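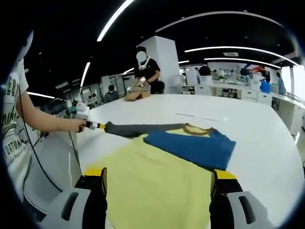

Ironing without a board

Our flat is tiny (36 square metres!) and I've been pressing shirts on the table with a folded towel. Is that all right with cotton?

plekivau
Perfectly all right, my love, I did it for years! Use two towels if you can, and do the sleeves last.

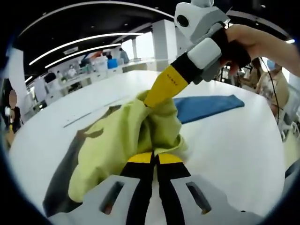 okurard
Mine always came out with the towel pattern pressed in, so I'd go for an old flat sheet, folded over a few times, and keep the steam low.

lastia
just hang them in the bathroom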